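10/04/2019

Clarinet back from the repairer, and a long evening in Rirnside

I collected the clarinet this morning and I've been grinning at it ever since, which is silly for a woman of my age, but there we are. It has been away at Strachan for most of a month, and I'd got so used to the empty case by the piano that I kept moving it to dust and being surprised at how light it was. They have put new pads on the lower joint, done something clever to the bridge key, and replaced the cork that had been crumbling on to my good skirt since February. The man at the counter asked how I'd managed to play it at all in that state, and I said badly, and he laughed rather more than I'd hoped he would.

The shop has been rearranged again. The sheet music is now up the little staircase at the back, where the guitars used to hang, and I went up only to look, fully meaning to come down with nothing. I came down with a book of duets and a box of reeds. The duets are old French ones, mostly marches and slow airs, two to a page, and the sort of thing you can play through on a wet afternoon without needing to lie down afterwards. I shall have to find someone to play the second part. I tried recording myself on the telephone and playing along with it last year, and I found out a good deal about my own sense of time that I would sooner not have known.

I had an hour before the bus and sat in the car park café with a toasted teacake, going through the Soka programme with a pencil. I don't think I've written about it here yet. Soka is what we are calling the summer project, the wind players from our lot and the wind players from across the river, put together for a single concert - the two groups have been eyeing each other politely for as long as I've belonged. The main piece is called Esov, a new one, written for amateurs, or so it says on the front. It runs to 322 bars without a break. I have the third clarinet part, and I am very content with the third clarinet part. You get long warm notes down in the bottom register where the instrument sounds best anyway, and now and then the tune wanders down to you for a few bars as if it had taken a wrong turning.

The trouble is the middle. The marking is crotchet equals 100, which sounds like nothing at all, you could walk the dog to it, only the whole thing is in fives and sevens and the accents fall where you'd least expect them. I tapped it out on the café table with a teaspoon until a lady with a pushchair looked round. I've pencilled in little brackets over each bar to show where the groups of two and three go, which I was taught to do at school and had forgotten all about. By the second cup of tea I could nearly hear it. It's rather lovely once it stops frightening you, a sort of rocking, lopsided dance, and the bassoons have a growly thing underneath that I hope they're enjoying.

Rehearsal was in the chapel at Rirnside, as it will be from now on. I like that building more every time. It's plain as anything inside, whitewashed, with a gallery round three sides and a wooden ceiling, and the sound goes up and comes back to you a moment later, a little kinder than when it left. The drawback is the cold. We tuned at the start, and again after the first piece, and again after the tea break, and I think the pitch had crept somewhere different each time. The flutes sit under the only heater and complain of being too hot.

I did not play very well in the first half. New pads always feel strange to me, everything closes sooner than my fingers expect, and I squeaked on an entry where there were only three of us playing, so there was no hiding in the crowd. I went scarlet. But after the break we did the slow movement of the serenade, and for a page or so everything settled. I don't know how to put it in words without sounding as though I'd been at the sherry. The oboe had the melody, very simply played, hardly any swelling and fading at all, and the rest of us were just holding the chords underneath, changing one at a time, and I could feel my own note move from being the sour one to being the sweet one without my doing anything to it. Our conductor didn't stop us at the end. He let it ring and then turned the page and said the next number, and I was grateful to him.

We talked a bit about the concert while we were stacking chairs. There's a feeling among the younger ones that we ought to try for the big hall in town, which seats 1,000, and a feeling among the rest of us that the chapel would be full and cheerful with a fraction of that. I said my piece for the chapel. Music like this wants people close up, I think, near enough to hear the breath go in before the note. It wasn't decided, and we shall no doubt go over it all again next time, with biscuits.

Home late, and too wide awake for bed. I ran a bowl of soup through the microwave and then got the clarinet out again, very quietly, with the kitchen door shut and the extractor fan on for the sake of next door. I played the first of the French airs through eight times, I should think mostly for the pleasure of the low E, which before the repair had been a sort of cough and is now a proper note, dark and round. I had forgotten it could do that. I must have been nursing it along for years, leaning on the easy notes and slipping past the others, and calling it my style.

I ought to oil the joints before I go up. The leaflet from the shop says to leave the bell off overnight and let the cork settle, so it's all laid out on a tea towel.

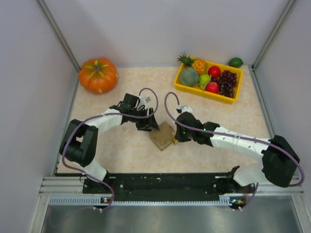 To do before next rehearsal

Bars in seven, slowly, with the metronome and no cheating.
Soften two of the new reeds and number them on the back.
Take a second jumper and the thick socks.
Ask about someone for the duets (the bass clarinet, perhaps, has a patient look).
Return the serenade score, which I've had for far too long.

Filed under: Diary, Music-making, Woodwind

Contact | © All words my own, please ask before copying | Back to top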